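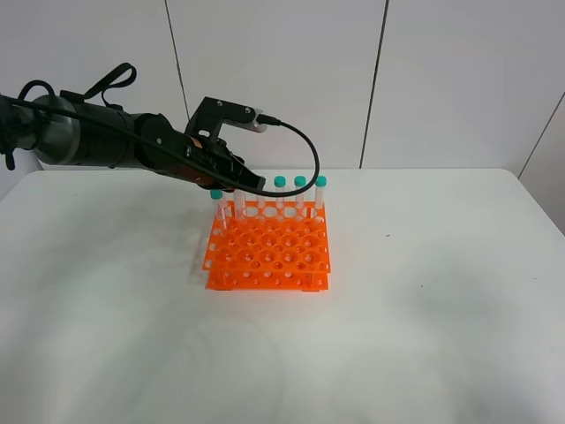
**Urnholm, 23 July 2023**

# Chapter 7: The Stop That Wasn't

The incident report from the Dovov laboratory runs to two pages, and most of the second is signatures. It says that a sample-handling arm "lost position briefly" over a rack of capped tubes, that the operator pressed stop, and that the cell went back to work after a restart. Under "cause" someone typed *cable*. Under "action taken" someone typed *cable secured*.

Readers should be suspicious of a report this short. Start with the word *cable*. A gripper's cable has to have some slack or the wrist can't turn, and slack has to go somewhere. On an arm like the one that opens this chapter, it hangs in a loop across the upper part of the rack, in front of capped tubes. A loop like that can snag. It can also tug at its connector until the signal drops out for a moment. Those are two different faults, and the report doesn't say which one it means.

Then there is the stop. Dale Hiebert, who reviewed the controller log for the insurer, found that the arm kept moving for 706 milliseconds after the button was pressed. The Kazemi manual in use at the site promised less than 365. The log was attached to the report. It seems that the people who signed had not opened it.

Marijke Meijer, the site engineer, argued that a slow stop did no harm over a tabletop. Perhaps. The arm was moving at low speed and there was no hand in the cell. Neither fact was the work of the safety system, and neither can be counted on next June.

## 7.1 What a stop time measures

A stop time has a beginning and an end, and suppliers don't always agree on either. Before comparing any two figures, find out when the clock was started.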